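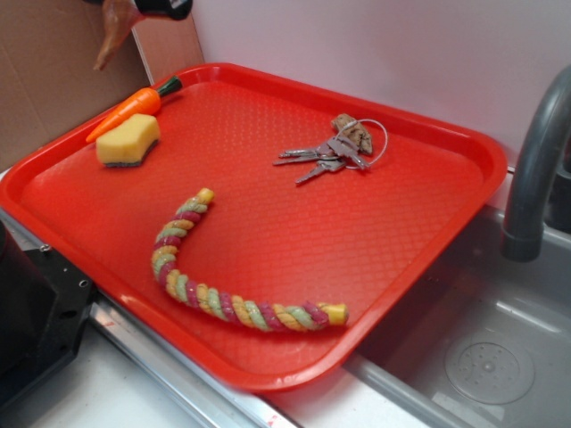 Serena Serra nous a fait remarquer, dès la première lecture de nos notes, qu'un plateau posé près d'un évier n'est jamais tout à fait du rangement, et qu'il vaudrait mieux parler d'une halte : on y dépose ce qu'on a en main, et l'on verra plus tard. Nous avons gardé le mot, avec gratitude.

Figure 4. Plateau rouge à rebord, au bord de l'évier : clés, éponge, carotte jouet, corde tressée.

4.2 Le plateau comme halte

Ce qui nous a retenus, au fil de nos visites dans les cuisines du quartier d'Olteo, c'est la bonne entente de choses qui, en principe, n'ont rien à faire ensemble. L'éponge jaune de la figure 4 appartient sans discussion possible à l'évier voisin ; les clés, elles, relèvent plutôt de l'entrée, du crochet ou de la poche d'un manteau ; quant à la carotte en plastique et à la corde de couleur, on les attendrait dans un coffre à jouets. Toutes se retrouvent pourtant sur la même surface, et l'éponge chevauche même un peu la carotte. Sur les 907 objets de notre inventaire, 400 ont été classés, comme ceux-ci, « hors de leur pièce » – une catégorie que nous avions d'abord crue marginale, et à laquelle nous nous sommes attachés.

Les habitants en parlent volontiers, et avec beaucoup de tendresse. Annelies Bosman appelle son propre plateau « la petite gare » et le vide en mars, au moment du grand ménage, sans jamais le vider complètement. Gerrit Michiels, plus sévère, tient que les clés devraient avoir leur coupelle à elles, loin de l'eau, mais il reconnaît qu'il les cherche toujours d'abord dans la cuisine.

Il nous semble que le rebord compte pour beaucoup dans cette affaire. Il retient les objets, bien sûr, mais il dessine aussi une limite à l'intérieur de laquelle un peu de désordre est permis, et que l'on peut déplacer d'un seul geste quand il faut de la place pour éplucher les légumes. Nous revenons sur ces déplacements, et sur les disputes légères qu'ils occasionnent, dans la section 4.3.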